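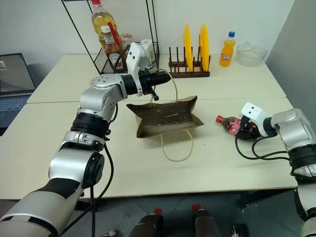 About this list

Lencho Shelf is a plain text list of picture books and early readers on family change: moving house, a new baby, separation, a long stay in hospital. It was put together for parents and school librarians in Farville. Version 2 was released in January 2019.

What is in it

355 titles, one per line, in a tab-separated file called shelf.txt. The columns are title, publisher, age from, age to, topic, page count and note. Topic is one of 8 fixed words, listed in topics.txt. Notes are short and say what happens in the story, including the ending.

How books were chosen

We started from around 1,000 library records and kept those where the change is the main subject. Age ranges are ours and often differ from the one on the cover.

Known problems

43 titles are out of print. They are marked OOP in the note column. Books for children over nine are thin, and stories about step-families are mostly from one publisher, Clolleo.

Use

Copy it, print it, cut it down. Please keep the name Lencho Shelf on any copy you pass on. Send corrections with the line number. The next update is planned for July.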